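Sorting the back room: shirts first, then the table

November 7, 2024

Filed under: House, Storage

I put off the back room from May until last week. It holds the clothes that never made it to a drawer and a table that collects whatever has no other place. Total time was nearly 4 hours over two evenings.

Shirts

T-shirts go into three groups: wear, paint in, rag. The test is the neckline. Ribbing that has gone wavy will not recover in the wash, so those are rags regardless of how good the body looks. White shirts with a black neckline get their own cold wash, as the dye in the ribbing can travel. I lift each one by a pinch of fabric and let it hang before deciding. Creases fall out or they don't, and thin patches show up against the light.

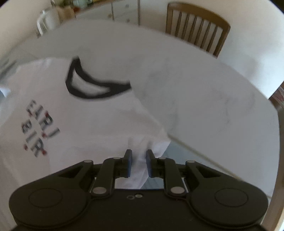

Folding

I use a fold Chepkoech Makokha taught me when we shared a flat in Hafstein: sides in, bottom up to the collar, then thirds. The finished width is 14 cm, which fits the Plomik drawer dividers with a bit of slack. Eight shirts per row is the limit. Past that the drawer binds on its runner.

The table

White tabletops show everything. This one has faint stains, smudges and a brownish ring-like mark that has so far resisted dish soap and bicarb paste. Illia Bilyk suggests a melamine sponge, used lightly so it doesn't dull the colour of the surface. I'll try a corner first.

Small items get sorted by size before type - pale blocks, dark round things, blue odds and ends, all of it. Size decides the container, and the container decides the shelf.
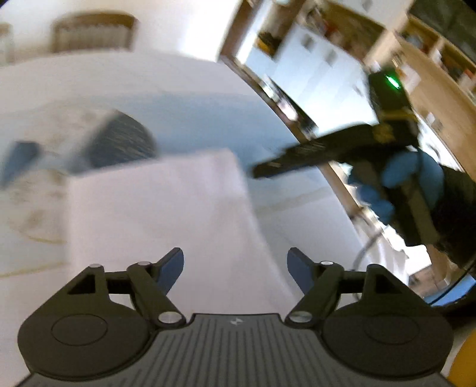
Still to do

Label the Kumix tubs. Find a home for the winter blankets, which don't fit any of them. Return the spare dividers to Jitard before the receipt runs out.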